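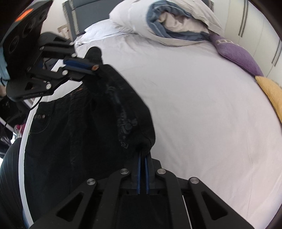 Fold the Laundry on the Bed

My mother folded everything on the kitchen table. She thought folding on a bed was lazy, and she told us so. I held to her rule until 2011, when I moved into an apartment in Zisville with a table that seated two people, if neither of them had a large plate. I started folding on the bed that week and I have never gone back.

The case for the bed is mostly a case about size. A pair of jeans is a long piece of clothing. On a small table the legs hang over the side and pull the waist after them, and you end up folding against your own chest with your chin holding one end. A bed takes the whole pair flat. You can lay one leg over the other, line up the seams, and smooth the pockets before you make the first fold.

Height is the usual complaint. Simone Brito, who lived across the hall from me for years, says a bed is too low and her back pays for it. She has a point if she is doing sheets and towels for five. For one load I kneel on the rug or sit on the edge of the mattress, and a load takes me 20 minutes. I would not stand at a counter any shorter than that.

The other complaint is lint and dye, and it is a fair one. I like light sheets, and black denim is the worst thing you can put on them. New black jeans will rub off on almost anything. I wash a new pair inside out, by itself, and I keep it off the bed until it has been through a few washes. After that I stop worrying. A fitted sheet gets washed every week anyway. It is the one work surface in the house that goes through the machine on a schedule, and I can't say that for my mother's table.

Color helps too. Dark clothes show up well against a pale sheet. I can see a twisted leg or a cuff that has turned under, and a stray sock has nowhere to hide. When I had a navy comforter I lost black socks on it all the time.

What I like best is the deadline. Clothes left on a table can stay there until Thursday while everybody eats around them. Clothes on a bed have to be dealt with by bedtime. I know people who move the pile to a chair — Ívar Hedegaard has a chair that I have never once seen the seat of — but that is a problem with the chair. Take the chair out of the bedroom.

I still fold dish towels in the kitchen. They live in a drawer there, and carrying them down the hall and back makes no sense.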